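Ownership of molds and artwork after a custom award commission

Posted in: Awards, Trophies and Recognition > Purchasing and Contracts

Prandstead Civic Office

This office administers the annual service awards of the Prandstead district. The awards are cast pieces in resin with a metal finish, mounted on a stone base, and each carries an engraved plate with the recipient's name and the year. The design was commissioned 13 years ago from a studio which sculpted the original by hand, took a mold from it, and has supplied the castings ever since. We order 20 pieces each year for a ceremony held in July.

The studio has informed us that it will stop casting work and will accept no new orders after 29th February. It has offered to supply a final batch before that date. It has also stated that the mold and the sculpted original are its property and are not included in anything we have paid for, although it is willing to discuss a price for their release.

Our file contains the original purchase order, the studio's estimate, and a letter approving the final design. The estimate has a line reading "Sculpting and tooling," charged once in the first year. Nothing in these papers says who owns the tooling or the design. The district seal appears on the front of the award and was supplied by us as a drawing. The rest of the design, a pair of stylized wheat stems around an open book, was proposed by the studio and revised at our request on several occasions.

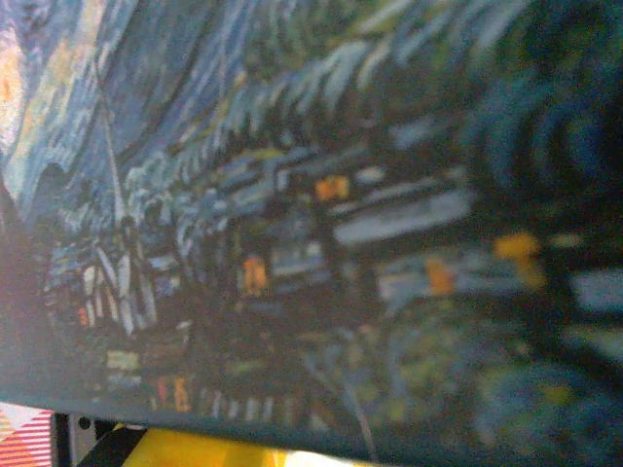 We would be grateful for guidance on the following points. We wish to know whether payment of a tooling charge normally entitles the customer to the mold. We also wish to know whether a different supplier may lawfully make a new mold from one of the finished awards, of which we hold several unissued pieces. Finally, we would welcome views on whether it is sensible to order several years' supply at once. The awards are valued by those who receive them, and past recipients have asked that the design not be changed.

We do not require legal advice as such. Our own legal department will review any agreement before signature, but it has no experience with this trade and has asked us to find out what is customary.

Dranitz Casting Works

There are three separate things here, and suppliers and customers often speak of them as though they were one. They should be dealt with separately in any letter you write to the studio.

The first is the physical tooling. This includes the mold, any backing shell that supports it, and the master pattern from which the mold was taken. In our trade, a one-time tooling charge is usually understood as a contribution to the cost of making the tool. Many foundries and casting studios state in their terms that the tool remains with them and will be kept for a set period after the last order. Others state that it belongs to the customer on payment. Where the papers are silent, both sides tend to believe that custom is in their favor. You should ask the studio whether printed terms were sent with the estimate, possibly on the reverse of the sheet, as these are frequently lost when a document is copied for filing.

The second is the right to reproduce the design. Ownership of a mold does not by itself carry permission to make castings from it. In most places a sculpted work made by an independent studio belongs to the studio unless it has been assigned in writing. Your letter approving the design is evidence that you accepted it. It is unlikely to be read as a transfer of rights. The seal is a different matter, as you supplied it, and the studio would have no claim to it.

The third is the finished award. You own the unissued pieces and may give them to whomever you please. Taking a mold from one of them is reproduction of the design, and we would decline such a job without written permission from the studio. I believe most reputable firms would do the same.

There is also a practical objection to molding from a finished piece. Resin shrinks slightly as it cures, and a casting taken from a casting will be a little smaller than the first and softer in its fine detail. The metal finish adds a coating over the surface, and that coating will be copied too. The lettering around a seal is generally the first part to suffer. If the studio still holds the sculpted original, you will obtain a far better result from a new mold taken from that. 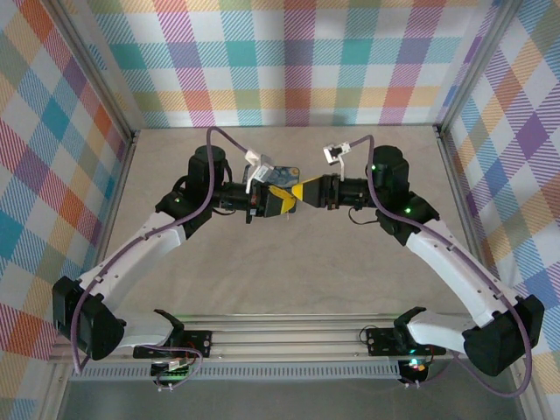
Small blue piece with a swirling, painted-looking pattern, touched with yellow near one corner.

On the condition of the existing mold, please do not assume it has a long life ahead of it. Silicone molds wear out. A mold used for a modest number of castings each year may already have been replaced more than once, at the studio's own expense. You should ask when the present mold was made, how many castings have been taken from it, and whether it has begun to tear at the undercuts. A worn mold is worth very little to you. The master pattern is worth a great deal, provided it is in a hard material. If the original was sculpted in an oil-based clay, it may well have been damaged when the first mold was removed, and the studio will then have worked from a resin master. Either would be suitable, but you should know which one you are being offered.

I would suggest a single written agreement covering the following:

The master pattern, and any mold in usable condition, to be delivered to you or to a supplier of your choice.

A written assignment of rights in the design, or failing that a permanent license allowing you to have it made by any supplier for your own awards.

A note of the materials used, including the make and type of resin, the metal powder or coating, the polishing method, and the source of the stone bases.

Any drawings, computer files or templates used for the engraved plates.

The third of these is the item most often forgotten. A new supplier can copy a shape with some accuracy, but matching a finish without knowing how it was produced can take many trials, and the customer generally pays for them.

As to price, a studio that is leaving the work has limited use for your pattern, and most will settle for a reasonable sum. We have seen such releases agreed for less than the original sculpting charge. We have also seen customers delay until the workshop had been cleared, after which there was nothing left to buy.

Shearer Trophy Supply

Order the extra stock. We hold blanks for several clubs and it saves everyone trouble. 125 pieces would see you through six years with a few over for breakages. Have them supplied without the plates, and get the plates engraved locally each year.

Resin keeps well if it is stored out of sunlight. Wrap each one separately.

I would not spend money on the mold. You have no means of using it yourselves and the next supplier will want to make their own in any case.

Vorner Recognition Services

The advice given by Dranitz Casting Works is sound and agrees with our own practice. I would add a few remarks on the question of stock, with which the previous reply dealt rather briefly.

A large final order is useful, but it carries certain costs that should be set out for whoever approves the expenditure. The money is spent in one year for the benefit of later years, and some public bodies are not permitted to do this without special approval. The pieces must be insured and stored. Stone bases are heavy, and it is advisable to store them apart from the castings, with felt or foam between them. If the bases are glued on at the studio, ask whether they can be supplied loose with the fixing screws or adhesive named, so that a damaged base may be replaced without loss of the casting.

Cold-cast metal finishes change with time. Bronze and copper powders darken, and a piece taken from storage after several years may not match one that has been on display. This is seldom a defect, and a light waxing before presentation is often all that is needed. You should ask the studio which wax it has been using, as some products leave a white residue in recessed lettering.

It would also be prudent to keep two of the unissued awards permanently as reference samples, one in its packing and one for handling. They should be marked as such on the underside. Any future supplier will ask to see a physical sample, and photographs are a poor substitute where a finish has to be matched.

With regard to the release of the master pattern, I cannot agree that it is of no use to you. It is true that a new supplier will probably prefer to make its own mold. It will, however, need something to make that mold from. If the studio asks for a sum in the region of 2000, I would regard that as acceptable for the pattern together with the assignment of rights, and I would not regard it as acceptable for the mold alone.

Please make certain that the agreement is signed by a person with authority to bind the studio, and that it is completed before the final batch is paid for in full. Collection of the pattern and delivery of the final batch can conveniently take place on the same visit. The pattern should be inspected on receipt, packed in a rigid box, and entered in your asset register with a copy of the assignment attached.

Prandstead Civic Office

We thank all three contributors. The studio has since confirmed that a resin master exists and that the present mold is the third to be taken from it. Our legal department is preparing a draft assignment on the lines suggested. A request for a somewhat larger final order, with the bases supplied loose, has been put forward for approval, and the studio has been asked for its finishing notes.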